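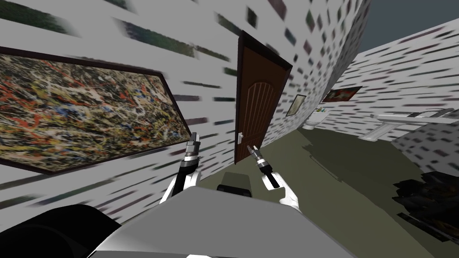 Aurelio Quintana writes to ask whether the Picture Loan Service will keep running through the winter, and whether a member who has grown fond of a work may keep it for a second term. The answer to both is yes, with some changes to the terms that all borrowers are asked to read before their next visit.

Picture Loan Service: Revised Terms
Stunwood Library Newsletter, 2026-09-30

The Stunwood Library has lent framed works to its members for many years, on much the same footing as books. The terms in use until now were written when the collection was small and most borrowers lived within walking distance of the main building. Since the Kenden branch joined the service in April, demand has grown, and the waiting list for larger works has become longer than the Library considers fair to its members.

From the start of next month, the standard loan will be nine weeks. A borrower may renew once for the same length of time, provided that no other member has placed a hold on the work. Renewals may be made at either desk or through Wodero, our online catalog. Holds placed by telephone will still be accepted, but they will be entered in the order in which staff are able to return calls.

Each household may have two works on loan at one time. Schools and offices may apply in writing for a larger number. Such requests are decided by the Head of Lending, whose reply should be expected within seven working days. 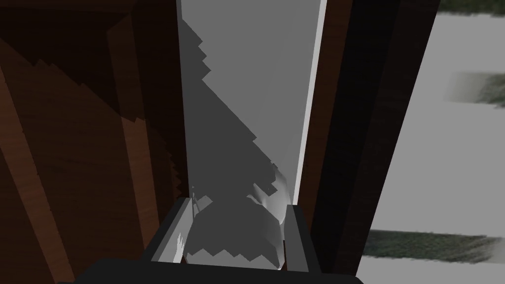 Members have also asked about fees. There is no charge for the first loan in any calendar year. Later loans carry a fee of $5, which goes in full toward reframing and glass repair. The fee is not refunded when a work is brought back early. Members who hold a reduced-rate card do not pay it.

Care of Works in the Home

Borrowers are reminded that a work on loan remains the property of the Library and should be hung by the fittings already attached to the back. Please do not add hooks or wire. If the fittings seem loose, bring the work to the desk and it will be seen to, usually the same day.

Works should be kept out of direct sun and away from stoves and radiators. Works on paper should not be hung in a bathroom or laundry room. Prints on canvas are more forgiving, but they too will suffer over a long loan in a damp room, and borrowers who are unsure which kind they have will find it stated on the label on the back. Dust the frame with a dry cloth. Sprays and polish should not be used on any part of the work.

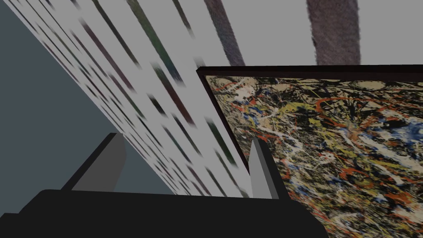 Framed abstract painting.

Damage should be reported as soon as it is noticed. The Library does not seek payment for ordinary wear, and a chipped corner reported promptly can often be mended before the next borrower is due. Payment is asked only where a work is lost or where glass has been broken in transit without the carrying case.

On the subject of carrying cases – almost 60 were lent with works last year, and a number have yet to come back. A case is part of the loan. Members who find one in a closet are asked to return it to either desk, where no questions will be asked and no fee will be due.

New to the Collection

The Library has received a gift of works on paper from a former member now living in Abu Hammour. They are being cataloged at the main building and will be entered in Wodero as each is framed. Most are small landscapes in pencil or ink, with a few studies of boats. Holds cannot be placed until the entry appears, and staff are not able to reserve works informally.

Members often ask for more abstract works, and these are indeed the most heavily borrowed part of the collection. The purchase budget for the coming year has been set with this in mind. Suggestions may be left in the box at the Kenden branch.

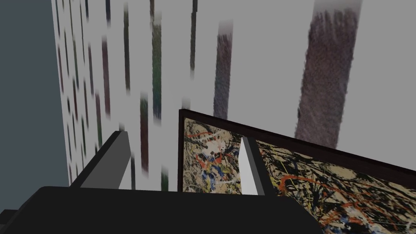
Returns and Opening Hours

Works may be returned at either building during regular hours. They must be handed to a member of staff and may not be left in the book drop or in the entry hall. Kenden closes for lunch on weekdays, and the lending desk at the main building stops accepting framed works half an hour before closing so that each can be checked in.

Loans made before the new terms take effect will run to the date already stamped on the slip.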